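# Why does everything come in a cardboard box?

Have you ever looked properly at the edge of a cardboard box? I mean really close, with your nose almost on it! You'll see a wavy line squashed between two flat ones. The wavy bit is paper that has been pressed into ripples, and it's what makes a box so strong.

You can try it at home. Lay a sheet of paper across two mugs and put a coin on top - it sags, doesn't it? Now fold the same sheet back and forth like a fan and try again. Much better!

The tape matters too. It holds the flaps shut so the bottom doesn't drop out (I once carried 200 crayons in a box with no tape, and I was picking them up for ages). And the label? That's the box's address. The stripy barcode is a sort of name that a scanner can read with a beam of light, so your parcel doesn't get muddled up with somebody else's.

When a box is empty, peel off the tape, squash it flat and recycle it - or make a castle first.
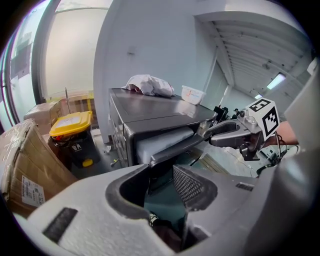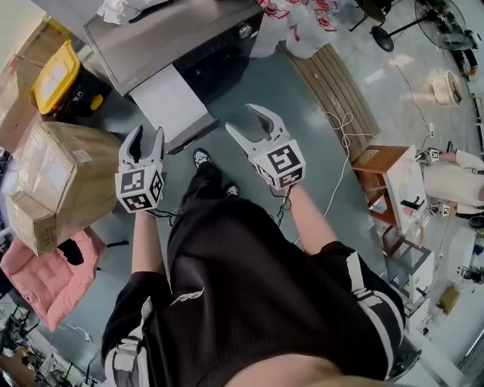

A big brown box with its tape and white label, near the bin with the yellow lid.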